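Putting the Household Toolbox in Order

Feb 28, 2025

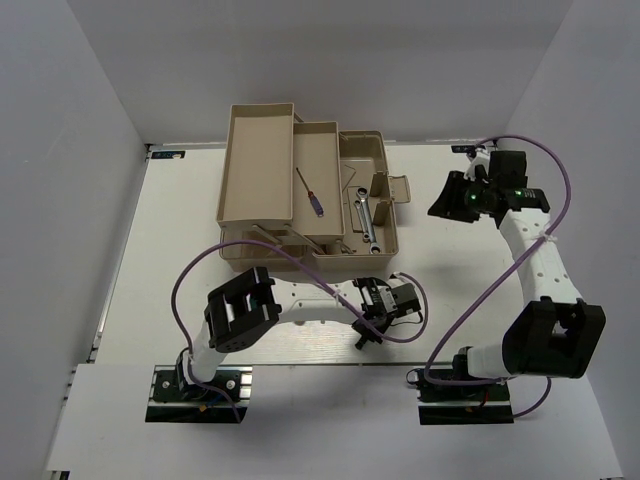 The review of household tools, announced on this site earlier in February, has now reached the toolbox itself. Readers who followed the previous entry will recall that the hall closet and the kitchen drawer were dealt with first. Between them they yielded far more hardware than this household requires, and most of it has been passed on to the Wesen tool exchange.

The toolbox is a beige plastic cantilever model. It has two trays on hinged arms and a deep compartment in the base. When the box is opened, the trays lift and spread, and everything stored in it can be reached without removing anything else. This type of box was selected over a single-compartment case after a long period of dissatisfaction with the latter, in which every small item traveled to the bottom and remained there.

The following arrangement has been adopted.

The base compartment is reserved for wrenches. Two combination wrenches are kept there, side by side, next to the upright divider. They are used chiefly on the bed frame and on the Lerkari shelving in the study, which works itself out of square every winter and must be tightened at each corner. Larger wrenches were considered and declined. They would fit, but the box would become unpleasant to carry up the stairs.

The middle tray holds the screwdriver with the red and blue handle. It is laid on the diagonal, which was the subject of some deliberation. Placed straight, it tends to slide when the box is lifted by one end. A second screwdriver was formerly kept alongside it and was retired when the tip wore down.

The upper tray has been left empty for the time being. It was previously given over to picture hooks, spare fuses and the small keys supplied with Tundance cabinets, and the mixture proved impossible to maintain. These items now have a lidded tin of their own. The tray may be assigned to drill bits in due course, although no decision has been made.

One matter remains open. A short piece of bent wire is still in the base compartment. It has survived 3 separate clearances, each time on the grounds that it might belong to something. It will be kept until the spring review and then reconsidered.

A word on cleaning. The trays were emptied and wiped with a damp cloth and a little dish soap, then left open overnight. The hinge arms collect grit where they cross, and an old toothbrush is well suited to that area. Oil was not applied. On an earlier box, made by Yazzie, oil attracted sawdust and the arms stiffened within a season.

The latch should be checked before the box is picked up. This instruction is recorded here for the benefit of the entire household, following an incident on the cellar steps which need not be described again.

The next entry will concern the paint shelf, where several cans have lost their labels.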